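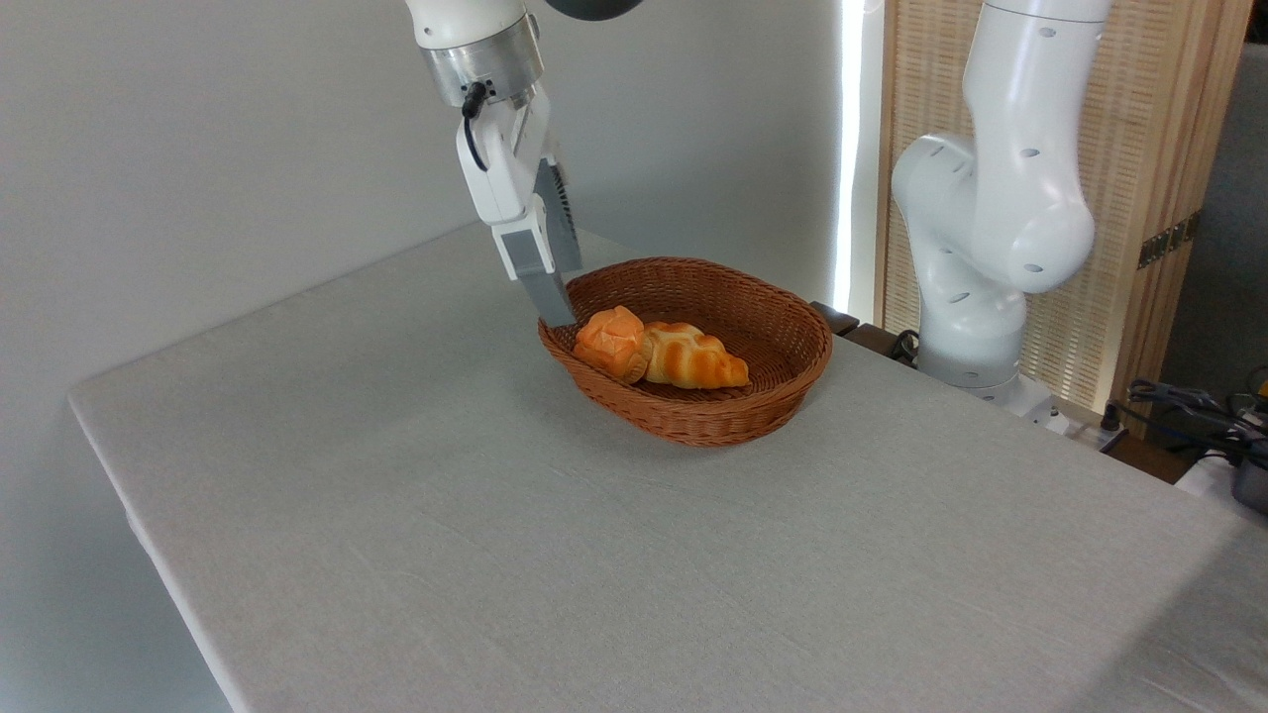 Fake bread in a display basket — how do I keep it looking right?

Posted Thursday, July 26, 2007 by Anas Bouazza

I have a shallow oval wicker basket on a table with a light gray linen cloth. It holds two artificial pieces, a square bun and a croissant. They end up bunched at the left and the woven bottom shows on the right. Is there a trick, or do I need more bread?

Answers

Taha Ouazzani: Fold a napkin and lay it in the bottom before the bread goes in. Put the croissant across the middle and lean the bun on it. Museum putty holds them if the table gets bumped. Take it off before you dust.

mirkport80: get a smaller basket

Guest: Two is fine. Dust them with a dry paintbrush — water can lift the color on some of the foam ones.

Comments

Anas Bouazza: Napkin did it, thanks.

plern: What size napkin?

Related questions
Getting creases out of a linen tablecloth
Cleaning dust from wicker
Where to buy artificial pastries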